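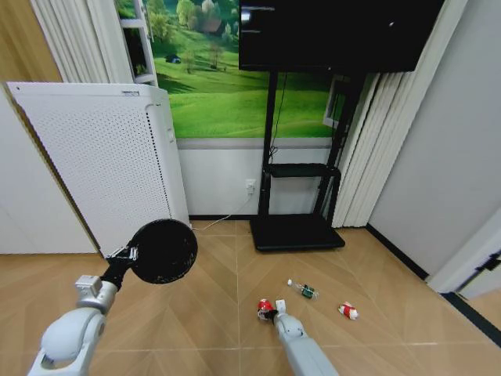

图4-1 净化器前面的地板，小东西还没捡

四、地面收拾与废纸篓

Hadusard活动室使用手册，第四部分，2023年2月26日修订

前面三部分讲的是钥匙、灯和屏幕，到这儿终于轮到地板了。我是写这本手册的人，也是在Somotport的335室里弯腰捡瓶子次数挺多的一个，所以这部分写得有点啰嗦，大家多包涵。嫌长的话，直接看4.3就行，那里是真正动手的步骤。

这部分管的范围是：从门口一直到屏幕架底座，再到净化器那一侧墙根的整片地面。柜子里面不归这儿管，柜子看第六部分。

整套做下来，平常日子15分钟够用。要是刚办完茶话会，那就另说了，请翻到4.6。

4.1 开始之前

先别急着弯腰！我自己的习惯是先站在门边看一圈，把地上有什么记个大概，再决定先走哪一边。下面几样准备好：

废纸篓一只（黑色的那只，平时放哪儿见4.2）
小号垃圾袋，在柜子左手第一格
可回收物的袋子，透明的，跟小号垃圾袋放一起
干的平板拖把，布要拧过、晾过的
一双手套，愿意戴就戴，我一般是看见罐子才戴

注意：高跟鞋和底子带硬钉的鞋请在门口换掉。地板铺的是Covovwood，浅色人字拼，好看是真好看，可是压出坑来补一块很麻烦，要把旁边几块一起起开。我们去年就起过一回，够受的。

1. 把窗户打开一条缝。说的是走廊那边的真窗户，墙上画的那扇推不动，每次都有新来的朋友上去摸一下（我第一天也摸了）。

2. 净化器调到最低挡。扫地的时候开大风，纸屑会被吹着跑，追起来很傻。

3. 看一眼净化器的电源线。线从机身后面出来，沿着地面走到墙上的插座，白颜色的，在浅色地板上不太显眼。走到那一带脚抬高一点。

小心：不要为了方便拖地把净化器的线拉直、绷紧。插座位置低，一绷就容易把插头带歪。要挪机器，先关机，拔插头，再推。

4. 净化器底下有小轮子，推的时候双手扶着机身两侧，慢慢来。带孔的面板不要用指头去抠，也别拿它当把手。挪完以后四周留出300毫米，别让椅背、纸箱或者谁的大衣堵在孔前面。

顺带一提，净化器的登记号是3426，贴在机身背后。报修的时候要报这个号，报“白色那台”是没用的，楼里白色的机器多着呢。

5. 把地上个头大的东西先归拢。包、坐垫、帽子、布袋子之类，统统先拿起来放到椅子上，不要直接往墙角踢。软的东西下面很爱藏瓶盖，拿起来的时候顺手看看底下。 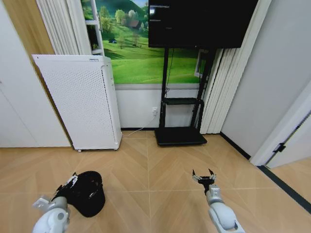 4.2 废纸篓放在哪里

这一节以前只有一句话，“放在顺手的地方”。结果每个人顺手的地方都不一样，有人喜欢塞在屏幕架后面，有人放门后头，找篓子的时间比扔垃圾还长。所以现在写清楚。

1. 平时：靠墙放，离屏幕架的底座一步远，不要压在底座上。

2. 收拾的时候：拿到地面中间来，放在离垃圾最近、又不会挡路的位置。跟着你走，捡完一片挪一次。

3. 收拾完：套好新袋子，放回平时的位置。

拿篓子时捏住上沿就能提起来，空的很轻。装了东西以后请用另一只手托着底，尤其是里头有没喝完的饮料的时候，别问我是怎么学会的。

注意：篓子要口朝上立稳再往里扔。它上宽下窄，往边上靠一下就可能晃，所以别放在地毯边或者电线上面，底下得是平的。

套袋子的小窍门：把袋口往外翻，翻下来大约一个巴掌宽，再用手把袋子底部按到篓底，让里头的空气跑掉。不按的话，袋子鼓着，扔个纸团进去都会弹出来。袋子大了一圈也没关系，在外面打个松松的结。

不用套袋子的情况只有一种：里面只装干净的废纸，当天就倒。其他时候都请套上。我知道有人嫌费袋子，可是洗篓子的人是我呀，缝里的汤汤水水真的不好刷。

4.3 捡地上的小东西

好，正式动手。顺序是先里后外，从屏幕架和墙那边开始，往门口退着走，这样不会踩到已经收拾好的地方。

1. 篓子就位，口朝上。

2. 先捡一眼能看见的。揉皱的罐子、包装纸、小饮料瓶，最常见的就是这几样。红的绿的都好找，透明的瓶身要弯下腰侧着看，反光的时候才显出来。

3. 拿瓶子，先看盖子拧紧没有。没拧紧的先拧紧，再拿起来。盖子掉了的，瓶口朝上竖着拿走，到水池倒干净。

4. 拿揉过的罐子或者包装，捏平整的那一面，别捏折角。金属的折角会割手，这时候手套就派上用场了。

5. 一次拿一样。我见过有人一把抓三四个，走到半路掉了俩，滚到净化器底下去了，最后还得趴着够。

6. 每扔一样听一下声音。落到底是闷闷的一声，如果是“啪”一下脆响，多半磕在篓沿上弹出去了，回头看看。

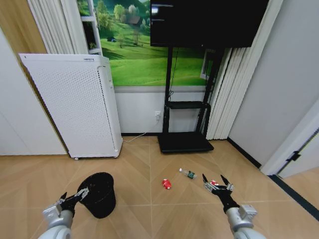
图4-2 废纸篓立在手边，先从近处的小东西捡起

7. 近处捡完，再去捡靠屏幕架的那一片。架子底座是黑的，平平地贴在地上，脚尖很容易踢到。弯腰的时候也别拿架子上那块小搁板当扶手，它是放遥控器用的，撑不住人。

8. 净化器和墙之间的窄缝，手伸不进去就别硬伸，用拖把柄把东西拨出来。

9. 退到中间，换个方向再看一遍。人字拼的地板有个毛病，斜着的缝看久了眼花，小纸片躺在缝上跟没有一样。换个角度就出来了。

小心：不要用脚把瓶子往篓子那边拨。瓶子会滚，滚到线旁边，人跟着过去，就绊了。

小心：如果发现地上有洒出来的饮料，先停下来擦干，再继续捡。浅色地板沾了甜的东西会留一圈印子，擦的方法在第五部分。

4.4 分一分再扔

我们这儿分得不算细，两个袋子就够了：

透明袋：塑料瓶、饮料罐。倒空，能压扁的压扁，标签不用撕。
篓子里的袋：纸巾、吃剩的、脏的包装、说不清是什么的东西。

收瓶罐的箱子在一楼，箱子上写着Mạc，那是负责来收的公司。他们一月份换过一次箱子，新的开口比较窄，透明袋不要塞得太满，塞一大包会卡在口上，后面的人没法扔。

碰到拿不准的，比如里面带铝箔的包装，我的办法是放篓子里。以前我会站在那儿琢磨半天，后来想通了，琢磨的工夫够我再拖一遍地了。

注意：电池、灯泡、打印机墨盒一律不进篓子。前台有专门的盒子。

4.5 查一遍地面

捡完不等于完事，还有几个死角要看。我按自己走的路线写，您也可以反着走：

1. 屏幕架底座四周。蹲下来看，站着会漏。

2. 墙画下面那个小插座附近。有细的白线贴着地面走，线旁边爱积灰团，用拖把从线的两侧分开推，不要横着推过去。

3. 窗帘下摆。两边的白色褶子帘都垂得低，底下撩起来看一眼，轻轻地撩，用手背。

4. 白色柜子底下。柜子带小轮，底下有空当，瓶盖特别喜欢去那儿。

5. 靠大衣柜那一侧。那边地上有黑色的线和小电源，走路绕开，拖把也绕开，线下面的灰用手捏着干布擦就好。
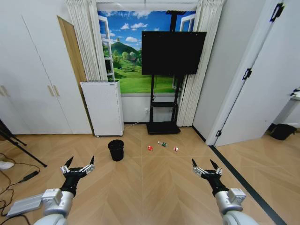

图4-3 篓子放到地面中间，离要捡的东西近一点

6. 最后用干拖把顺着木纹推一遍。说是顺木纹，可人字拼有两个方向，怎么顺都有一半是斜的，那就从屏幕那头一直推到门口，走直线，挺好。

拖把布要是推出一条灰印，翻个面再推。两面都灰了就换一块，脏布放门后的挂钩，别扔进废纸篓（已经有两块好好的布是这么没的！）。

4.6 活动以后的加量版

人多的时候，照着4.3做会做到天黑，我一般改成这样：

1. 活动快结束时先把篓子拿到中间，套双层袋。很多人看见篓子就在眼前，会自己走过来扔，能省掉一大半活儿。

2. 另外拿一只空纸箱，专门收瓶子，放在篓子旁边，两个挨着。

3. 等人走得差不多了再捡地上的。人还在来回走的时候蹲在地上，容易被踩到手。

4. 篓子装到七成就换袋。压一压还能装，这我知道，但是压的时候里面的瓶子会顶破袋子。

5. 桌子和椅子归位后，4.5再走一遍。椅子腿底下常常粘着贴纸和糖纸，翻过来看看。

6. 净化器调回中挡，开到锁门之前。

4.7 常见的小麻烦

篓子里有味道：倒掉，清水冲，口朝下晾干再套袋。急着用的话拿干布擦一遍也行。别喷香水，混起来更难闻。

篓子找不到了：先看大衣柜旁边，再看门后，再去隔壁借东西的登记本上翻一翻。

净化器推不动：多半是小轮子卷了头发或者线头。关机拔插头，请个帮手一起扶着，拿镊子把轮子里的东西夹出来。不要一个人把机器放倒。

地板踩上去黏：按4.3后面那条处理，擦完再用拧干的湿布走一遍，马上用干布跟上。Covovwood不喜欢积水，缝里进了水会鼓边。

袋子总是往下滑：袋子买小了。柜子里如果只剩小的，就在篓沿外面套一根大橡皮筋，橡皮筋在放遥控器的那块搁板上。用完请放回去，我已经补过好几回了。

倒完垃圾记得在门口的表上打个勾，写上几点。笔没水了就抽屉里换一支，旧的那支别再插回去。

下接第五部分：擦地与去渍。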